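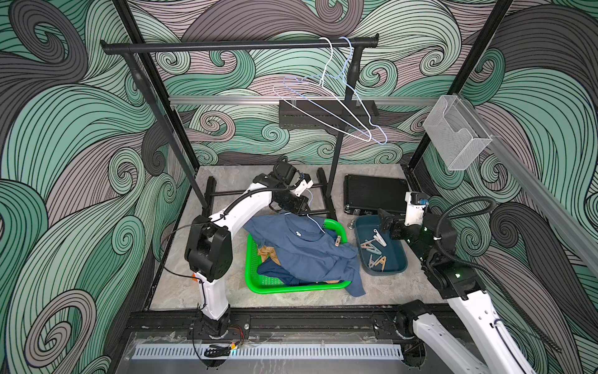
## Laundry cell – where we are in September

Hi Tiruwork,

You asked for the short version before the budget call, so I'll try! The laundry task is the one we've put most of our hours into. The job is easy to say out loud: take a shirt out of the green basket, get it on a hanger, clip it with a clothespin from the teal tray. Two arms, one rack, and a whole lot of ways for a sleeve to go wrong.

We ran 306 tries this period. Picking clothes up is in good shape now, even when they're in a heap like the dark blue shirt. Hangers are the sore spot. When two of them overlap on the bar the arms tend to grab both, and then I'm in there untangling wire (again). A full shirt, basket to bar, takes almost 6 minutes on a good run. My kid does it faster, and she complains the whole time.

So can it do your laundry yet? No. Could it do the boring middle part of a job at a place like Bollham, where somebody else sorts and checks? I think we're getting close – Bezawit Negussie is less sure than I am, and she's watched more of the failures.

Clothespins went better than I expected. The fingers still squeeze too far down sometimes and the pin pops off.

What I'd like from Pivisetti for the next stretch:

- 4 more weeks on hangers only
- 2 spare sets of gripper fingers
- a bag of mixed shirts, the more wrinkled the better

Folding can wait until after that. I'll send Bezawit's failure notes separately.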